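発表者ノート　「3612件は多いのか」　デモ収集の現場から
持ち時間20分、質疑別。スライド番号は右下のものに合わせてある。

スライド1　表題
名乗りは短く。所属はピルニコの評価班。収集班の人間ではないと先に言う。収集を担当しているのはナタリー・グレワルさんのチームで、今日の数字も向こうの台帳から借りた。悪口に聞こえる箇所があるが、原稿は本人に読んでもらっている。直しは二か所だけだった。

スライド2　よく聞く主張
「データを増やせば汎化する」。この一文をそのまま出して、少し黙る。
会場に聞く。増やすとは、何を増やすことか。件数か、部屋か、操作者か、失敗か。手は挙がらなくても先へ進む。
私自身、五月まではあまり疑っていなかった。疑い始めたのは、評価の点数が上がっているのに、別の建物に持っていくと扉の前で止まる、という報告が続いてからだ。報告の文面は読み上げない。長いし、半分は愚痴である。

スライド3　収集の概要
件数は3612。操作者は5人。課題は6種類。
ここで「多いですね」という顔をされるので、すぐ割り算の話をする。課題ごとに均等ではない。扉の開け閉めに大きく偏っている。理由は単純で、やり直しが楽だからだ。閉めれば元に戻る。カップを棚に戻す課題は、一回ごとに人が置き直す必要があり、当然あまり進まない。
つまり件数の内訳は、課題の重要さより、準備の面倒くささで決まっている。計画書にはそう書いていない。
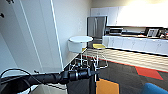
スライド4　「多様性」の中身
台帳には「環境の多様性：高」とある。誰がどうやって高と判定したのか、と聞いたら、アルバ・マクグラス（Ailbhe McGrath）さんの返事は「記入欄が必須だったので」だった。笑いが起きたら待つ。ただし責める話にはしない。必須欄に三段階しか用意しなかったのは、うちの評価班である。
言いたいのは次の点。同じ部屋で始点をずらしただけの試行と、別の部屋での試行が、台帳の上では同じ一件として数えられている。学習する側から見れば、この二つの価値はまるで違うはずだ。少なくとも、違わないと言うなら根拠を見せてほしい。
見積もりの段階で、クロトゥタール社から「始点をずらせば別環境とみなせる」という提案があった。根拠の資料を頼んだが、まだ届いていない。この件は質問が出たときだけ話す。

スライド5　操作者の癖
ここは時間をかける。
スィナン・コジャバシュさんとスィナン・ギュンドードゥさん、名前が同じなので台帳では姓の頭文字で分けている。K の試行は近づき方が速く、手前で一度止まる。G の試行は遅いが止まらない。再生すれば、名前を伏せてもほぼ見分けがつく。
学習後の方策も、手前で止まる。K の件数が一番多いからだと私は考えている。ただし確かめていない。K を抜いて学習し直す実験は計算資源の順番待ちで、今日は結果を出せない。この断りは必ず口に出すこと。前回、断らずに話して、あとで訂正のメールを書く羽目になった。
「滑らかな操作を集めましょう」という指針も、同じ理由で信用しきれない。滑らかな人の癖が入るだけかもしれない。
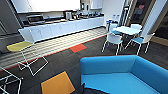
スライド6　失敗例の扱い
現行の手順では、失敗した試行は操作者がその場で破棄できる。ボタン一つである。破棄の記録は残らない。
したがって成功率について、収集側の数字からは何も言えない。会場の方も、他所の発表で「デモ成功率」を見たら、分母を尋ねてほしい。
ギョヌル・オラルさんの提案は、破棄をやめて理由の札を付けるというもの。掴み損ね、接触、操作者の迷い、通信の遅れ。私は賛成だが、札を付ける手間で件数は落ちる。件数を目標にしている限り通らない提案だと思う。目標の立て方から変えないといけない、と強めに言ってよい。

スライド7　扉は扉か
「開閉」は課題表では一行しかない。引き戸も、片開きも、両開きも同じ一行に入る。両開きの場合、左から開けたのか右からか、手順書には指定がない。集める人が決めていて、決めたことは書き残されない。
取っ手の位置も形も同じ。課題名から読み取れることは、ごくわずかである。
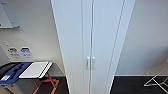
図3　白い両開きの収納。取っ手は左右の扉に一つずつ。

スライド8　提案
大きなことは言わない。次の収集「ギョクチェ」から試したいことだけ。
一、台帳の一件に、部屋と操作者と始点を別の列で書く。
二、破棄ボタンを札に置き換える。
三、評価に使う部屋を先に決め、そこでは一件も集めない。
三つ目は当たり前に聞こえるだろうが、今回は守れていない。評価用の部屋で「練習」として採った試行が本番に混じっていた。件数は調査中なので、聞かれても推測で答えない。

スライド9　反論への備え
「もっと大規模にやれば癖は薄まる」と言われたら、薄まったことをどう測るのかを聞き返す。喧嘩腰にならないように。
「シミュレーションで足せばよい」と言われたら、スタストゥルスカの比較の話をする。手元の補足資料の末尾に表がある。あの比較も評価条件がそろっておらず、私の味方になる結果とは言えない。そこも正直に話す。
時間が余ったらスライド5に戻り、KとGの再生を並べて流す。音は切っておく。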